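Sorting out the small bench
17/07/2024

The last post was about the balance and why I keep moving it. A couple of you wrote to ask about the other end of the room, where the pipetting gets done, so I have spent the morning going through it and writing down what stays out and what goes back in the cupboard.

When we moved into the Grarbridge unit in March, everything sat on one long table and I was forever reaching over something to get to something else. The tips were behind the rack, the rack was behind the notebook, and the pipette lived on its side in a drawer. I know you are not supposed to do that. I did it for years.

The stand

I bought the stand from Nerkden after dithering over it for weeks. It has a blue bar across two grey legs and you hang the pipette from the bar. There are nicer ones, including carousels that turn, but I only keep one pipette out at a time and a straight bar against the wall takes up very little depth. The black tabletop is handy for spotting drips of anything pale, and less handy for dust. 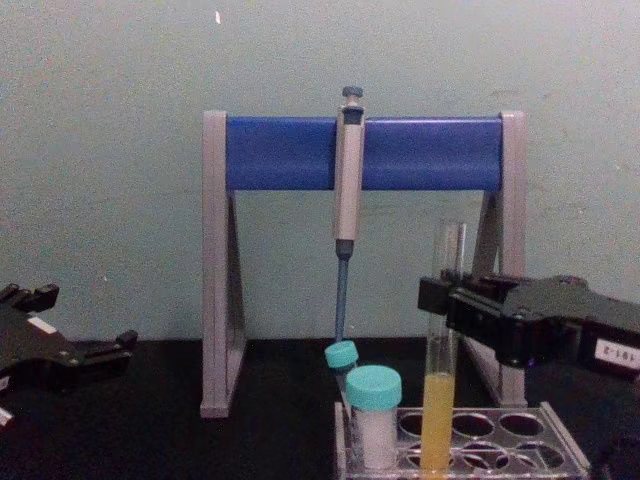 The pipette on its stand, with the rack and the turquoise caps in front.

I hang it near the middle of the bar. At first I had it right out at one end, thinking this would leave room for a second one, and I kept catching it with my sleeve.

One thing I would change is the gap between the stand and the rack. If the rack is pushed too far back, the lower end of the pipette comes down very close to whatever is behind it, and I like to be able to lift it off without looking. I now pull the rack forward by the width of my hand before I start.

The rack

Clear acrylic, two rows of holes, from Baudry. I had a wire one before this and it went rusty at the joints. The acrylic scratches if you so much as look at it, so it gets washed by hand with a soft cloth and left upside down on a tea towel. Do not put it near a hot plate. I lost its predecessor that way, and the top plate ended up the shape of a crisp.

Capped things go at the left end and open tubes to the right of them. This is only a habit, but it means the open ones are on the side I work from and I am not carrying a tip over them to reach a lid. I also try to leave the rest of the holes free. A full rack looks busy and I make more mistakes with it.

The tall glass tube is the one I use for anything with a colour to it. You can judge the level of a yellow liquid in plain glass at a glance, where a cloudy plastic tube has you holding it up to the window. It does stand well above the rack, so it needs a bit of care when you are reaching across.
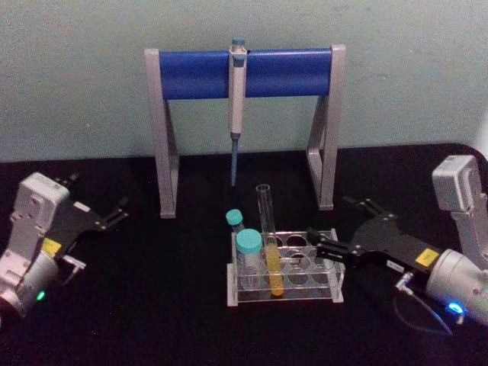 What went back in the cupboard

Quite a lot. The spare caps are now in a tub with a lid, as are the odd vials that don't match anything. The Trodance labels have gone on the shelf by the door – 400 on a roll, and I am down to almost 233, going by the numbers printed on the backing. They were a good buy, although the glue does not like the freezer.

I also put away 17 pens. I kept two, one fine and one thick.

Next job is the shelf above the sink, which has been waiting longer than the bench did.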